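The Second Finger

The call came in at two in the afternoon, and Bogumił Makowska let it ring because he had both hands inside the cabinet. When it rang again he backed out, wiped his thumb on his pants and picked up.

"It's dropping them," Eugeniusz Wasilewska said.

"Dropping what?"

"Everything. Rolls, sponges, the little jars. It closes, it lifts, and they go over sideways."

Bogumił said he would come over. Kasero had two buildings with a parking lot between them, and it was January, so he put on his coat for a walk that took less time than the zipper did. He carried the small toolbox. The big one had wheels, and the wheels didn't like snow.

Eugeniusz had the lights off in the workroom. The windows faced south and he said the lamps gave him a headache. He was a tall man who had taught shop before he came to Kasero, and he still stood behind people while they worked.

"When did it start?" Bogumił asked.

"After lunch. It was good all morning."

"Did you change anything at lunch?"

"I ate lunch."

Bogumił picked up the gripper by the handle and worked the trigger. The fingers came together and opened again. It was a Nornura, the older kind, and it weighed more than it should because Kaczmarczyk, who had built the bracket, had never trusted thin metal. Kaczmarczyk had left for a job up north and the bracket had stayed. There was a drawing of it in the drawer, in pencil, with a coffee ring over the dimension anybody would need.

He closed the fingers slowly this time. The tips met. Farther down, near the screws, he could see daylight.

"They're not parallel," he said.

"They look parallel."

"Close it on a piece of paper."

Eugeniusz tore a corner off the logbook page and held it between the fingers. At the tips it stayed put. At the bottom it slid out when he let go of it. He did this twice more, with fresh corners, until Bogumił asked him to leave some of the page.

"So it's pinching," Eugeniusz said.

"It's pinching. You pick up something round with that and it rolls right out of the bottom."

He set the gripper down and opened it as wide as it would go.
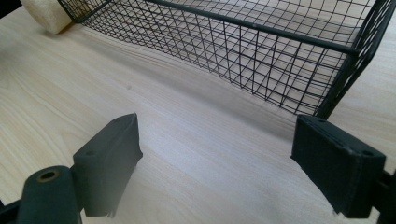 Each finger on a Nornura was a flat pad held on by screws, and the pads were supposed to face each other like two people at a narrow table. Bogumił bent down until his chin was nearly on the wood and looked across the gap toward the black wire basket. He had learned to do this with a basket or a window screen or anything with straight lines in it, and he used the corner post of the basket now, shutting one eye, to judge the edge of the right finger. Then he did the left. The sun was on the top edge of that one and it made a bright line he could follow. He moved his head back and forth for a while. Eugeniusz stood behind him.

"Left one," Bogumił said.

"You're sure?"

"No. But I'm going to start with it."

He found the hex key and tried the lower screw. It turned with no effort at all. He took it out and looked at the threads, which were clean, and held it up so Eugeniusz could see it.

"There's supposed to be blue stuff on that," Bogumił said. "Threadlocker. Who put these pads on?"

"You did."

"When?"

Eugeniusz went to the logbook, the page with the corners missing, and turned back through it with one finger. "Fall," he said. "It says, pads replaced, B.M. It says, out of Flukska, will order."

Flukska was the threadlocker. Bogumił remembered writing that. He remembered the empty bottle too, and setting it on the shelf by the door where he would be sure to see it. He looked at the shelf by the door. The bottle was there.

"Did you order it?" Eugeniusz asked.

"I think we can say I didn't."

He took the pad off and cleaned the seat behind it with a rag and alcohol. There was grit in one corner, enough to feel with a fingernail. He wiped until he couldn't feel it. Then he took off the right pad as well and cleaned behind that, though there was nothing wrong with it, and Eugeniusz went back across the parking lot to look for a new bottle in the other building's cage.

He was gone a long time. Bogumił sat on the stool and ate a mint. The sun moved off the end of the bench. He could hear the heater come on and the duct tick as it warmed, and after that it was quiet, and he thought about how many pads he had put on in the fall.

Eugeniusz came back with snow on his shoulders and a bottle in his fist.

"They made me sign for it," he said. "Item 1640. I had to write down what it was for."

"What did you write?"

"I wrote that it was for you."

Bogumił put one drop on each screw. He set the left pad in place, ran the screws in loose, closed the fingers on a steel block to square them up, and tightened everything with the block still in there, a little on one screw and a little on the next. He did the right side the same way. When he opened the fingers the block stayed standing on the bench.

"Paper," he said.

Eugeniusz tore a strip from the back of the logbook this time. It held at the top. It held at the bottom. He pulled and it ripped.

"Can I use it?"

"Tomorrow. It has to cure."

"All of it has to cure? I've got seven trays to finish."

"Finish seven trays tomorrow."

Eugeniusz made a noise in his throat and hung the gripper on its hook with a tag on it. He printed DO NOT USE on the tag in square shop-teacher letters, and under that, smaller, the time.

Bogumił wrote it up. Left pad loose, lower screw backed out, no threadlocker. Cleaned, squared, both sides redone. He put his initials after it and looked at the same initials farther back, in the fall, in the same pen.

"How many of these have we got?" he asked. "With my pads on them."

Eugeniusz already had the cabinet open. He took down the next one and set it on the bench, and then he went and tore another strip of paper.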